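Gripper camera drifts after every reboot, what am I missing?

Bromitell Help Pages > Handheld tools and arms

posted 3/31/23 by drirnutport_dan

Hi all! I look after one small picking cell and the handheld gripper that goes with it (Grornirine mount, fisheye lens on top). After a reboot the calibration is off and picks land to one side. I wipe the lens, run the routine, get a good score... and next morning it's off again. I've done this 6 times now and I'm losing my mind a bit.

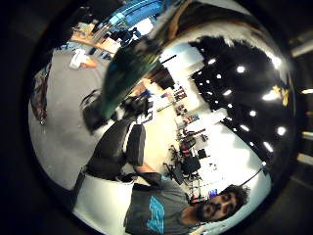 The routine asks for 300 frames and I usually get 298 it likes, so I doubt it's the lighting. Is there a file I should be saving somewhere? The manual just says "store result" and moves on.

gripperfan

Had the same thing in June. Reinstalled everything and it went away, no idea why, sorry!

Rusnák_cell2

Don't reinstall yet. Check the 2 screws under the lens collar first. Mine had worked loose and the whole camera could turn a hair when you picked the tool up. Snug them, mark the collar with a paint pen, then calibrate. I do mine with the tool held up toward the ceiling and something big in the fingers, so I can tell right away if the view has shifted.

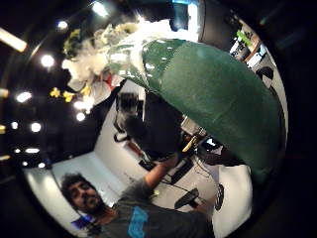

Bromitell Handheld Tools Group

Then, before you power down, copy the result into the startup folder. On my setup "store result" only keeps it until the next restart, and it took me more than 2 weeks to work that out. If the paint mark still lines up in the morning and picks are off anyway, I'd look at the cable next.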